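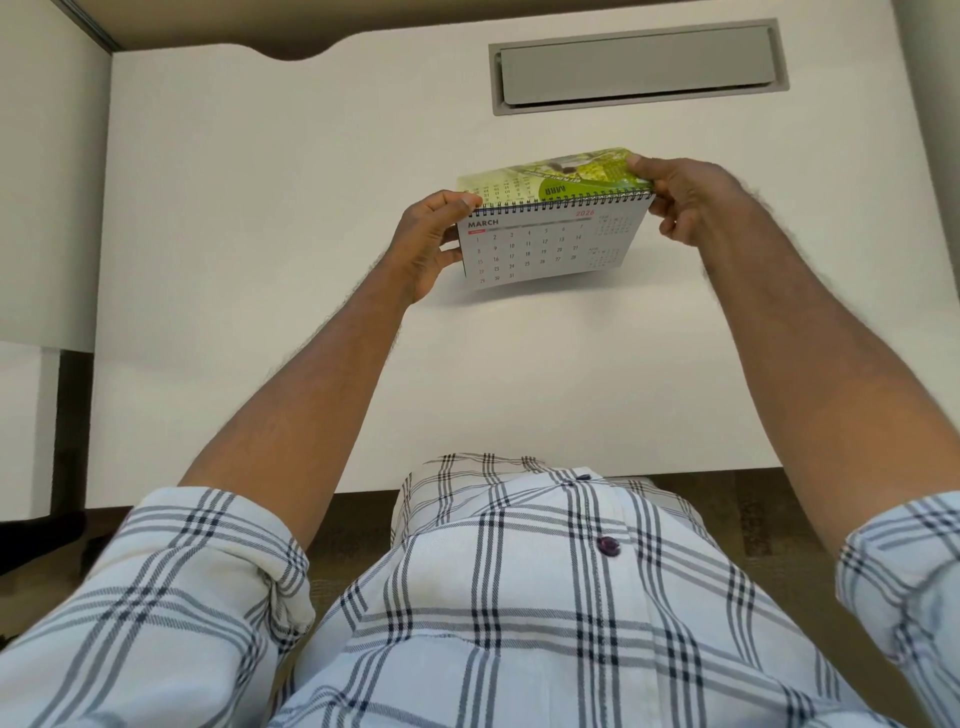
Wer räumt eigentlich die alten Minen an der Grenze bei Piren?

Die Räumung übernimmt ein ziviler Trupp, der dem Grenzschutz unterstellt ist und von Kyriaki Vrettos geleitet wird. Soldaten sichern die Zufahrten, auf die Felder selbst gehen nur ausgebildete Räumer.

Ich habe Frau Vrettos in der Dienststelle in Piren getroffen, einem niedrigen Bau hinter der Feuerwache, in dem es nach Kaffee und Maschinenöl riecht. Sie hatte sich den ganzen Vormittag freigehalten, und das war gut so, denn sie erzählt gern und holt dabei, wie sie selbst sagt, "immer erst einmal den Großvater aus dem Keller". Der Großvater hatte nämlich einen Hof am Nordhang, und auf dessen oberster Wiese durfte als Kind niemand spielen.

"Für uns war das völlig normal", erinnert sie sich. "Da war der Bach, da war der Zaun, und hinter dem Zaun ging man eben nicht weiter. Erst mit 15 oder 16 habe ich gefragt, wer den Zaun eigentlich aufgestellt hat und wann er wieder wegkommt."

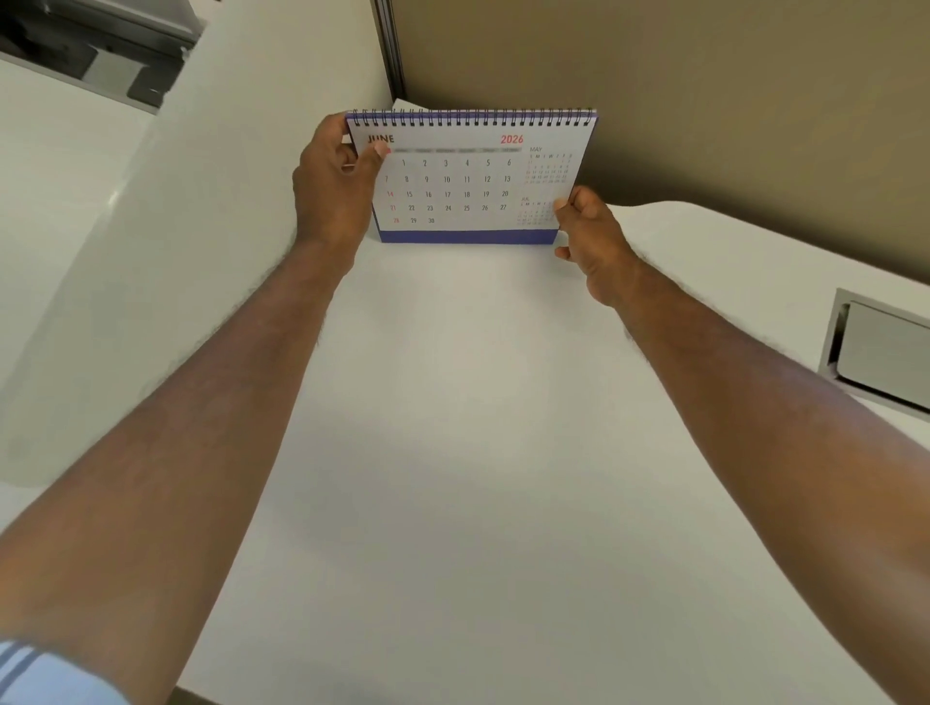 Text: Parvaneh Ghorbani | Ressort Sicherheit und Grenze

Zum Militär ist sie dann trotzdem gegangen, zuerst zu den Pionieren in Sostcombe, und dort hat sie ihren späteren Stellvertreter Dong-geon Myung kennengelernt. Die beiden arbeiten bis heute zusammen. 39 Sprengkörper haben sie mit ihren Leuten seit dem Frühjahr am Nordhang geborgen, dazu kommen etliche Kilo Schrott, die erst einmal genauso vorsichtig behandelt werden wollen. "Ein alter Topfdeckel kostet mich dieselbe Stunde wie eine Mine", sagt Frau Vrettos und lacht herzlich darüber, wird aber gleich wieder ernst. Im Juni musste der Trupp fünf Tage lang aussetzen, weil der Regen die Markierungen weggespült hatte und alles neu vermessen werden musste.

Ob sie denn noch Angst habe, wollte ich wissen. Sie überlegte ziemlich lange. "Respekt, würde mein alter Ausbilder sagen. Aber doch, Angst auch. Vor allem um die Jungen, wenn sie nach ein paar Wochen meinen, sie kennen den Boden." Zwei Anfänger hat sie gerade in der Ausbildung, und beide dürfen vorerst nur am Rand mitlaufen und zuschauen, was ihnen, so mein Eindruck beim Kaffee, überhaupt nicht gefällt.

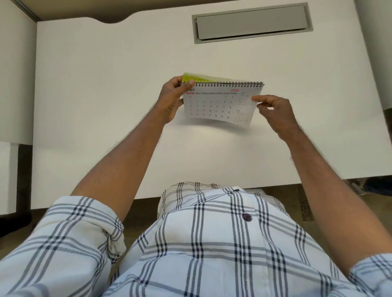 Geduld verlangt sie übrigens auch von den Bauern. In Iluvside, gleich hinter dem Hügel, warten zwei Familien darauf, ihre Weiden zurückzubekommen, und Frau Vrettos fährt regelmäßig zu ihnen hinüber und erklärt, wie weit man ist. "Am Telefon klingt so etwas immer nach Ausrede", findet sie. "Also setze ich mich an den Küchentisch und bekomme meistens erst einmal Kuchen und dann die Vorwürfe." Ein Datum für die Freigabe nennt sie dort grundsätzlich nicht, und mir hat sie auch keines verraten.

Zum Abschied zeigte sie mir vom Parkplatz aus noch die oberste Wiese des Großvaters, die inzwischen geräumt und verpachtet ist. Der Zaun steht noch. Den will der Pächter für seine Schafe behalten.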